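Bradach Film Society
Minutes of the Programming and Publicity Meeting

Held Sat 18 June in the upstairs room of the Henia Cinema. The meeting opened at 4 p.m. with Osamu Nakajima in the chair. Jairo Huaranga took the minutes.

1. Minutes of the previous meeting

The minutes were approved with one correction. Under item 5, the running time given for the closing feature was that of the festival cut. The shorter theatrical version is the one that has been booked. The Secretary will amend the copy on the website.

2. Matters arising

The replacement lens for the second projector has been delivered and fitted. Members reported that subtitles at the left side of the screen remain soft from the back rows. The Chair will raise this with the Henia before the next public screening.

The distributor of the Yokoyama retrospective has confirmed in writing that all titles will be supplied with English subtitles. The question of whether the two silent films will carry recorded music or be accompanied live was left open at the last meeting and is dealt with under item 4.

3. Recasting of the lead role in Prendov

The Chair reported that the producers of Prendov have replaced the actor originally announced in the title role. The departure was attributed to a scheduling conflict. The new lead has completed the scenes that had to be shot again, and the distributor states that the delivery date is unchanged.

The Society had announced Prendov as the opening film of its November season, and the printed preview leaflet carries the name and portrait of the former lead. The following points were made in discussion:

The booking agreement is for the film as delivered and does not refer to the cast. The Society therefore has no ground for withdrawing, and no member present wished to do so.

Members who bought season passes on the strength of the leaflet may feel that they were given wrong information. Mr. Huaranga proposed that any pass holder who asks be offered a refund up to the date of the opening screening. It was noted that 100 passes have been sold to date and that only one holder has written to the Society on the subject.

The remaining leaflets should be withdrawn from the lobby. A corrected version should wait until the distributor has released the new poster, so that the Society does not have to print a third time.

Resolved: that Prendov be kept as the opening film; that refunds be offered on the terms proposed; that the present leaflet be withdrawn at once. Carried, with one abstention.

4. Yokoyama retrospective

The retrospective will consist of 8 films shown over 4 weekends. The order of screening was agreed as circulated, except that the two silent films will now be shown together on the second weekend. A quotation for live piano accompaniment was considered and accepted. The Chair asked that the pianist be given access to viewing copies well in advance, and that the hall be made available for a rehearsal on the morning of the first performance.

A member asked whether the restored version of the final film differs in content from the one shown by the Society in the past. The Secretary replied that the restoration returns a short scene at the railroad station and changes the end titles. A note to this effect will be included in the program.

5. Documentary series

The list of documentaries put forward by members was reviewed. Three were accepted: the portrait of a theater costume workshop, the film on modern surgery, and the study of a traveling projectionist. The fourth proposal, a concert film, was declined on account of the rental fee. It may be submitted again for next season.

The film on surgery includes close views of operations. It was agreed that the program entry and the ticket page will say so plainly, and that the same notice will be displayed at the door.

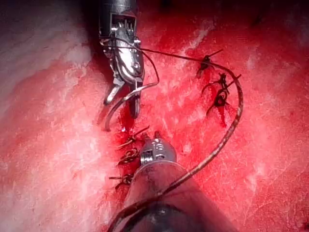

6. Publicity

The new season poster was shown in draft. Members preferred the version with the darker background. The designer will be asked to enlarge the dates and to remove all actors' names until contracts and final credits have been checked against the distributors' material.

It was further agreed that, from this season on, no cast names will be printed in preview leaflets unless confirmed by the distributor in the 20 days before printing. Mr. Huaranga will draft the wording for the Society's publicity guidelines.

7. Other business

A request from a local school for reduced group admission to the silent program was approved.

The Chair thanked those present and closed the meeting. The date of the next meeting will be circulated by e-mail.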